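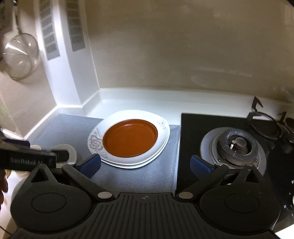 **Neues vom Steinkreis Windis**

Kurz vor dem Wochenende noch schnell die Ergebnisse aus Windis, der lange Bericht folgt im Mai. Wir waren 4 Tage oben, Wetter mies, Ausbeute gut.

Vermessen: 42 Blöcke, alle aus dem inneren Ring. Der schwerste kommt nach Berechnung auf 1.810 kg. Damit ist die alte Angabe im Grabungsheft vom Tisch, die lag deutlich drunter. Wer die noch zitiert, bitte ändern.

Zum Gestein: Dünnschliffe liegen jetzt bei Trerkico im Labor. Erster Eindruck unterm Mikroskop, sehr feinkörniger Sandstein, Bindemittel kalkig, kaum Glimmer. Passt nicht zum Bruch bei Friesen, den wir bisher immer als Herkunft angenommen haben. Eher Kinau. Dort steht eine ganz ähnliche Bank an, allerdings auf der anderen Bachseite, und wie die Blöcke da rüber gekommen sein sollen, weiss bisher keiner von uns. Schleifspuren am Hang? Haben wir gesucht, nichts gefunden was eindeutig wäre.

Noch offen:

- Vergleichsproben aus Kinau (Genehmigung vom Forst fehlt)
- Werkzeugspuren an der Nordseite, Abformung ist nur zur Hälfte gemacht
- Fotos vom Streiflicht sortiern

Am Sonntag um 14 Uhr Führung am Steinkreis, Treff am unteren Parkplatz. Max. 50 Leute, feste Schuhe, der Weg ist ziemlich aufgeweicht. Anmeldung wie imer per Antwort auf diese Mail.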